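Kaffeetrommel Ina: Leihset für Kulturfeste und Vereinsabende

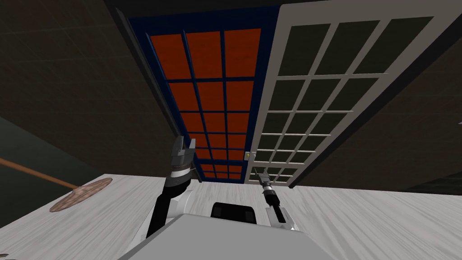

Lizelle Mabaso schrieb mir gleich nach ihrem Fest, das Röstpfännchen sei der Renner gewesen, aber sie hätte gern vorher gewusst, dass man für eine richtige Kaffeezeremonie gut zwei Stunden einplanen muss. Stimmt, Lizelle, steht jetzt ganz oben: Bitte plant genug Zeit ein! Drei Aufgüsse gehören dazu, und die Leute wollen zwischendurch ja auch reden.

Ich bin Eldana und verleihe das Set Ina jetzt im dritten Jahr. Angefangen hat es mit einem Straßenfest in Hurkuscombe, für das mir einfach niemand eine anständige Jebena borgen konnte (die bauchige Tonkanne, für alle, die sie nicht kennen). Inzwischen geht das Set an Schulen, Stadtteilfeste und einmal sogar an einen Ruderclub.

Was drin ist:
3 Jebenas aus schwarzem Ton, jede mit Strohring zum Abstellen
200 kleine Tassen ohne Henkel, in Steckkisten
1 niedriger Tisch, zerlegbar
Röstpfanne, Mörser und Weihrauchschälchen
die Trommel Garnov mit Tragegurt und Filzhülle

Die Trommel ist mein Liebling, das gebe ich gern zu. Getachew Dinsa hat sie neu bespannt, seitdem klingt sie viel wärmer, auch draußen. Nur bei Regen bitte sofort in die Hülle damit, das Fell mag keine Feuchtigkeit. Wer gar nicht trommelt, kann sie weglassen, am Preis ändert das aber nichts.

Das komplette Set kostet 167 Euro für ein Wochenende. Abholen könnt ihr es am Freitag ab 11 Uhr bei Birhane im Hinterhof, Klingel ganz unten. Ein Kombi reicht, wenn die Rückbank umgeklappt ist. Die Tassen kommen gespült zurück, die Kannen bitte nur mit heißem Wasser ausschwenken, nie mit Spülmittel! Der Ton zieht das auf, und dann schmeckt der nächste Kaffee nach Zitrone. (Ist schon passiert.)

Kaffeebohnen sind nicht dabei. Ich sage euch aber gern, wo ich meine grünen Bohnen kaufe, und auf Wunsch kommt Abenezer Endale für eine Stunde mit und zeigt euch das Rösten.

Für April ist nur noch ein Wochenende frei, also lieber bald schreiben. Geht mal eine Tasse kaputt, legt die Scherben einfach in die Kiste und sagt kurz Bescheid.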